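**Dilulness Household Parcels: progress report to the Nogueira Fund**

Reporting period closing 2021-11-28

1. Summary

The grant supports the preparation of small parcels of personal care items for residents moving into the Hoteo building. The agreed target for the full term is 400 parcels. At the close of the period, 70 had been handed over and a further 20 were awaiting collection. Spending on bags and baskets stands at $1,054, within the approved line.

2. Packing arrangements

Packing moved to the smaller room at Dimia during the period. Each parcel is laid out at a single table. The items are first gathered in a plastic basket and checked against the resident's list, and the fabric tote is placed flat beside it until the check is complete. Tins and jars go in the bottom of the bag, with tubes along the side. The list is signed and folded into the bag last.

The totes replaced the paper sacks named in the original application. The fund approved this change in writing, and the fruit-slice print has been kept for the current order. 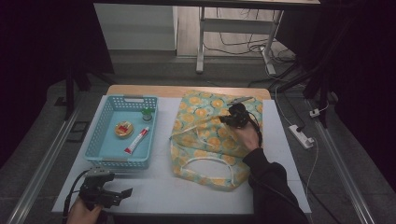

Tharun Thevar wrote in response to the draft of this section that the basket check should remain even when a parcel holds only three small items, as short lists had produced most of the corrections in his records. He also asked that lids be tightened before anything is bagged. Both points have been adopted in the packing instructions.

3. Difficulties

Delivery of the second order of totes was late, and packing stopped for part of the period. Two residents' lists arrived without a signature and were returned. One bag strap came unstitched and was repaired on site.

4. Next period

The remaining parcels are scheduled for completion by the end of February. We request the fund's agreement to carry the unspent balance of the basket line forward to the purchase of additional totes. A revised budget sheet will be sent separately.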